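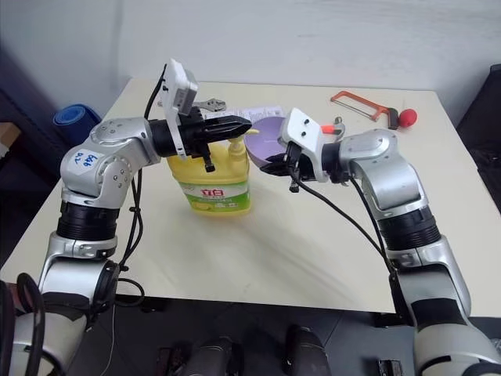 Telmo Peñalver wrote in to say that dish soap should never live on the table at all, that it belongs behind the faucet, and that a pump bottle gets knocked over sooner or later wherever people eat. We have heard this from other readers too. In our kitchen the bottle moves, and the page below is mostly about where it goes and what it gets used with.

Home Kitchen Washing Up Galleries Archive Contact

June
By the Drarbridge kitchen pages

Washing up at the table

The kitchen in Drarbridge has one sink and very little counter. The counter to the left of the sink is 29 inches long and the drying rack takes most of it. For years the dirty bowls were stacked in the sink itself, which meant that anyone who wanted a glass of water had to lift them out first. Last winter we started using a table as the place where dishes are sorted before they are washed, and we have kept doing it.

The soap is a yellow Liby (立白) in a pump bottle, with a green-and-white label and large red characters. The bowl next to it is light purple. The table is white and rectangular.

Notes on the soap

A pump is easier than a squeeze bottle when one hand is already holding a sponge. One press is enough for a bowl and a spoon. Two presses will do a small basin of water, and we use the basin for everything that is not greasy. Pans go last, in fresh water, with soap put straight on the sponge.

The tall bottles tip easily once they are nearly empty. We top ours up when it is down to a quarter. Refill pouches cost less, but they are awkward to store once opened – a clothespin over the corner works if the pouch is kept upright in a jar.

Pump heads clog. If the nozzle is slow, take the head off, stand it in a cup of hot water and press it a few times until the water comes through clear. We do this about every 4 months.

Notes on the bowls

We have 7 plastic bowls in daily use. They are light, they stack, and children can carry them. They also hold on to oil more than china does, and a bowl that had chili oil in it will usually need a second wash. Wipe it out with a paper towel first and the second wash can often be skipped.

Plastic bowls dry slowly. In the rack they go on their sides, leaning on each other, with a gap at the bottom. Stacked face down on a towel they were still damp the next morning.

The Prandico basin we started with cracked along the bottom. The one we have now is from Flastmont and is a little shallower. It holds six bowls if they are nested, though they wash better in two lots.

The order we use

Scrape everything into the bin. Glasses first, then spoons and chopsticks, then bowls, then plates. Wipe the table while the last things are draining, and put the soap back by the sink.

Kaushik, the store on the corner, has stopped carrying the large sponges. The small ones are fine for bowls but wear out fast on pans. If anyone in town has found the large ones elsewhere, please write in – we are down to the last pack.

Next gallery: the drying rack and the shelf above it
Previous gallery: jars and lids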